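Looking after the gripper fingers on a kitchen arm

Updated 19/05/2022

I've had my Derkus arm on the bench long enough to have made most of the mistakes, so this page is where I keep the stuff I'd want to read if I were starting over. It's mostly about the fingers, because the fingers are where things go wrong first (well, the fingers and the cable clips, but those are a page of their own).

I rehearse every chore in the simulator before I let the real arm anywhere near a real appliance. My kitchen in there is plain: microwave, sink, faucet, white on gray. I use the Vunano package, and yes, it takes an evening to set up, and yes, it's worth it! Match the finger length in the model to the fingers you have bolted on. I swapped to longer ones in May and forgot to change the model, and every approach was off until I caught it.

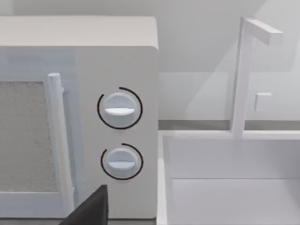
Knobs want a slow approach. I bring the fingers in low, stop short, line up with the ridge, and only then close. If you come straight in at full speed the tip catches, and on a real panel you'll scratch something you have to look at every morning.

Now the cleaning. Wipe the fingers down after each session with a damp cloth and a drop of dish soap, power off, arm parked. Get into the crease where the finger meets the mount, that's where the crud lives. Skip the degreaser. I used one on my first rubber pads and they went gummy and picked up every crumb in the house.

Check the screws too. Mine are 4 to a finger and I snug them by hand every 10 sessions, with a dab of the mild thread locker, the kind you can undo again. I keep a tally in pencil inside the cupboard door. The last set of pads came off at 728 grips, which felt early to me, but I'd been picking up a lot of rough things that month.
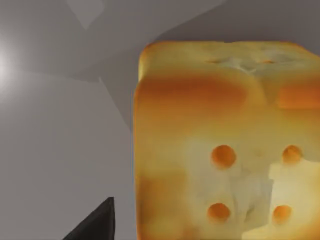 For big chunky items, the opening width is what gets you. Measure the widest side, add a little, and see if your gripper even opens that far before you spend an hour on the path. Soft food needs a lower grip force than you think, so start at the bottom of the scale and creep up.

Grease: the Brinton tube says every 4000 cycles for the slide. I do it sooner. A pea-sized blob, run the gripper open and shut a few times, wipe off what squeezes out. The Olteanu pads fit mine with a tiny bit of trimming at the heel (sharp blade, go slow), and they've held up better than the ones that came in the box.

Re-zero the gripper after any of this, even if all you did was change a pad.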